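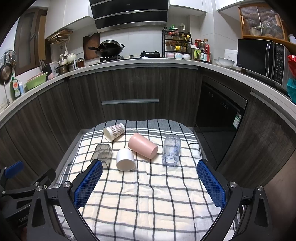

Prunitz manipulation data group - minutes, March

Present: Assunta Bortolotti (chair), Afroza Mridha, Oluf Snorradóttir, Nives Orlandini (minutes)
Apologies: Annunziata Marchetti

1. Previous minutes
Approved with one correction: the Altance upload is owned by Mridha, not Marchetti.

2. Collection status, cup-righting task
Snorradóttir reported 876 demonstrations recorded with the hand-held gripper, of which 217 come from home kitchens. A further 229 are waiting for review. Mridha asked that kitchen and lab episodes stay in separate folders until the split is fixed. Agreed.

3. Start states
Orlandini raised the mix of upright and fallen vessels. Episodes should keep starting with both on the table. Bottles on their side stay in as distractors - they are not to be righted under the current instruction text. Bortolotti wants clear and smoky plastic tagged separately from opaque cups, as the depth estimate is weaker there.

4. Labeling
Two annotators disagree on when a grasp begins. Mridha proposed first pad contact. Snorradóttir prefers finger closure, which can be read from the width signal. Not settled. Mridha to label one batch both ways.

5. Training
Run 2 on Serra is on hold until item 4 is closed.

Actions
Mridha - double-label batch, circulate results
Snorradóttir - add material tag to the form
Orlandini - update operator sheet

Meeting closed 11:40.

© Prunitz | Contact | Back to top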